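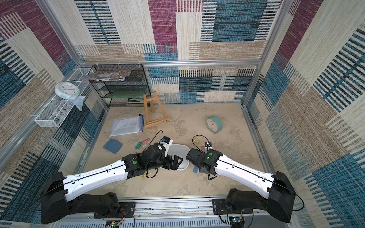

図1 片付け前の文具と白いプラスチックのたらい

3. やってみたこと

私たちの班のテーマは「文具の片付けはどの順番が楽か」です。メンバーは私とヤスリさん、アンジャニさん。最初は大きい物から、と思っていたんですが、これがけっこうもめました(笑)。

散らばっているのはクリップ類が中心で、緑っぽいのやピンクのダブルクリップ、黄色いクリップなど。奥にはファスナー付きの透明な書類袋と、小さな木製イーゼルもあります。袋には印刷した紙が入っているので、折れると困るんですよね。それで、袋とイーゼルは白いたらいに入れずに最後に立てかける、というルールにしました。

順番は二つ試しました。A案は小物を先に全部たらいへ、B案は奥の大物をどけてから小物、です。私はB案推しだったのに、やってみるとA案のほうが断然気楽!手前が空くと袋を持ち上げるときに引っかけないんです。アンジャニさんは今もB案派ですけど。

困ったのはコードやワイヤーの類で、クリップにからむとそこで手が止まります。次回は先にほどく時間を別に取るつもりです。たらいの中を仕切るかどうかは、11月の発表までに決めます。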